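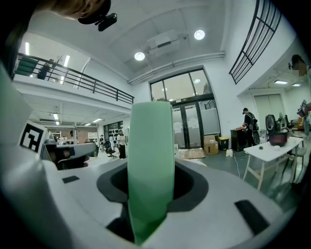 Is a grip check worth the paper it's printed on?

Philomena Brennan sent me the new Meston handling guide in February and asked what I thought. It has 18 rules for hand-held grippers. I think six of them are any good.

Rule 4 wants every operator to sign a sheet before the first run. Fine, but what are they signing? The sheet says the tool was "inspected and suitable." I've seen people sign it with the tool still in the case. Ask for something a person has to look at - is the pad seated, is the marker clean - and you might get an answer worth keeping.

Rule 9 says to keep walkways clear of cables and packaging. Every shop has that rule, and every shop has a white cable across the floor and a flattened box by the doors. I'd like to see a name next to it and a time of day.

Then there's the log. Conall McGrath showed me his, 3,136 entries, and 131 of them had anything in the comments box. The guide calls this "100 percent compliance." I call it a lot of checkmarks.

The rule I'd keep is 12, which lets anyone call a stop without writing up a reason first. Keane dropped that one from their version. I've asked them why and I'm still waiting.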